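Payload Is the Wrong Number to Shop By

Last updated: October 2018

Most gripper comparisons are sorted by payload. I think this is a mistake for anyone collecting demonstrations or building light manipulation cells, and it has cost our bench at Sestbridge more time than any wiring fault.

Payload is easy to publish. A vendor closes the jaws on a steel block, hangs weight from it, and prints the last figure before slip. The Staron unit we bought first was chosen on that basis. It is a good gripper for steel blocks. In July we ran 729 pick attempts with it on household objects, and 565 were usable. When Romana Kollár sorted the 230 worst force traces from the whole bench, almost none involved weight. They involved compliance: the object deformed, the jaw kept traveling, and the controller reported a stable grasp on something that was still moving.

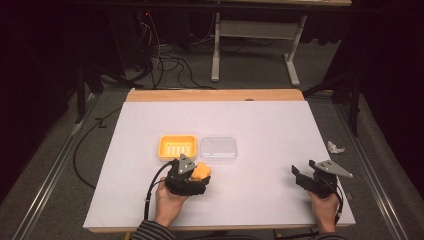 Compliance should be the first column in any comparison table, and clear geometry the second. A rigid object gives the controller a sharp current rise at contact. A soft one gives a slope, and where on that slope you declare "closed" is a tuning decision that no data sheet covers. The flower-shaped sponge in the left gripper is a harder test than the ribbed soap dish on the sheet, although either is trivial by mass. The clear box with the lid is there for the cameras. Transparent plastic on a white surface has very little edge to find, and a pipeline that does well on the yellow-orange dish can lose the box completely.

Hand-held units make these comparisons cheaper. The operator supplies the arm, so the jaws and the controller can be judged without inverse kinematics in the way. Oldřich Hubáček objects that a human wrist corrects for a bad gripper without the operator noticing, and he is right. Our answer is to log wrist pose along with jaw width and to discard any trial where the wrist does the work. It is an imperfect filter. I would still take it over a fixed-arm test on a steel block.

Cables deserve a line in the table too. A tethered gripper pulls on the hand, and the pull changes with where the cable lies. On the Gajdoš controller we saw a pose bias that followed the cable routing and went away when the routing was changed. I have yet to see drag listed in a specification.

I would ask vendors for 2 curves: jaw current against width on a foam of stated stiffness, and the same on a rigid part. Payload can go in the footnotes.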